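Community Help > Robots & Automation > Events and Visits

Running a robot kitchen demo at our open day, what goes wrong?

Posted by Danuta Kwiatkowski
07/02/2026

Hi all, need some help fast. Our lab has an open day coming up and I got handed the robot station. It's a simulated kitchen, arm does a heat-up-the-food task at the microwave, visitors watch on a big screen. I've never run a demo for the public. I've run plenty for my boss, not the same thing.

What I have: one desktop, one big monitor, a spare laptop that is slow, and the sim that Tarnel set up for us. Groups come in every 20 minutes, mostly families, some retired folks, one school group. Budget is 50 dollars, so basically tape and markers.

What I need to know:
- live run or recording?
- how long should one run be before people drift off?
- do I let kids drive the arm?
- what do people ask, so I can have answers ready

Also the policy fails sometimes. Is that a disaster in front of a crowd or ok? My coworker says hide it. I don't want to hide it but I also don't want to stand there rebooting with a room full of parents looking at me.

Thanks, sorry for the rush, typing between meetings.

Mieczysław Grabowska

Did this in October, same kind of setup, kitchen sim on a screen, so here goes. Long, sorry. Written in a hurry.

Live vs recording: both. Run live, keep a recording open in another window. When the live one hangs, switch to the recording, SAY that you switched, keep talking. People are fine with it. They're not fine with silence.

Length: short. Ours went three minutes end to end and that was already too much for the little ones. Cut it to a single piece of the job. Door, bowl, or button. Not all of them.

Failures: let them see some. The group that liked us best was the one where the arm missed the door over and over. Kids started cheering for it. Adults asked way better questions after that, like how does it know it missed. (On ours it didn't, we reset by hand.) Don't hide it, your coworker is wrong on this one.

Order that worked for me, steal whatever you want:

Step one. Start with the task in words. Before anything moves. "The bowl goes in the microwave, the door gets shut." Ask what a person has to do for that. They'll forget half of it, somebody always forgets the door. Good opener, costs nothing.

Step two. Stop on a still view and let them look. I used one with the microwave door wide open, bowl sitting on the glass turntable, arm down low by the range. Ask where the arm has to go to reach the door. Point out how much stuff is in the way: counter, grates, the door itself. Give it a full minute, it feels long but it isn't. One older man spent the whole minute on the keypad, wanted to know if the robot reads the buttons. I said good question and then had to go look it up.

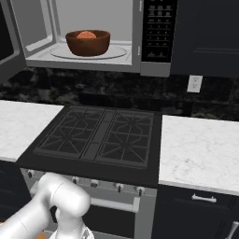

Step three. Now run it. Don't narrate every joint. Say what it's trying to do, then shut up and let them watch. If it bumps something, pause right there and ask what they'd change.

Step four. Reset in front of them. I used to reset before the group came in, all clean. Then tried it with them watching and it was the best part, everything snapping back to the start. Kids ask for it again. And it gets across that it's a simulation, which a bunch of visitors had missed completely. One lady asked me what kitchen showroom it was.

Step five. Take questions standing NEXT to the screen, not behind the desk. I hid behind the desk for the first group and got zero questions.

Kids driving the arm: yes but put a limit on it. We had a gamepad, slow speed, one minute each, kitchen timer on the desk. Turn off the shoulder buttons if they switch modes, ours did and a boy found the bug in seconds. Tape over them if you can't turn them off, there's your budget.

What they'll ask:

Is it real? Say no right away, it's a simulation, then why you practice there first.

Will it spill? Depends on your sim. Ours had no liquid at all so I just said so.

How many times did it practice? Have the number on a card. Ours was 3,227 runs and I kept saying three thousand something, looked like I didn't know my own project.

When can I buy one? Don't guess. I guessed and a guy wrote it down.

Does it take jobs? You'll get this one from the back of the room. Be straight, say what it can do and can't today. Don't joke.

Last thing, font size. Whatever debug text is on your screen, either make it huge or turn it off. And disable the screen saver!! And Windows updates.

Abenezer Feyisa

recording. always recording. we did live at the Fulico visitor day and the graphics driver died in front of 2,000 people. ok not all of them were looking at us but still

Paraskevi Zervas

Agree with most of what Mieczysław said. Not sure about letting the failures run with a school group though, depends on the teacher. The one we had kept checking her watch and wanted to see it work once. So I'd have a good run ready to show first, then the live one.

Couple things to add, from the visitor side, I went to the Reisinger open day with my two kids:

Nobody told us where to stand. Put tape on the floor. Short people in front.

The guy used "policy" and "rollout" the whole time. My daughter thought policy meant police. Say "the program" and "a try" and you're fine.

They had a paper sheet with the kitchen drawn on it and you had to draw the path you thought the arm would take, before the run. My son still has his on the fridge. Photocopies, pencils, that's well under 50 dollars. If I could pick only one thing for a family crowd it would be that.

On the slow laptop: don't run the sim on it. Use it to loop the recording by the door for whoever is waiting. Otherwise the line outside gets loud and you can't hear the questions inside.

Danuta Kwiatkowski

Thank you!! The drawing sheet is happening, already asked for the photocopier. Going with one good recorded run for the school group, then live for everybody. Mieczysław do you remember if you had sound on? Ours has a motor noise thing that I find annoying but maybe kids like it.

Mieczysław Grabowska

Off. It was cute for the first group and by lunch I wanted to throw the speaker out the window. Turn it on for the last run if they ask.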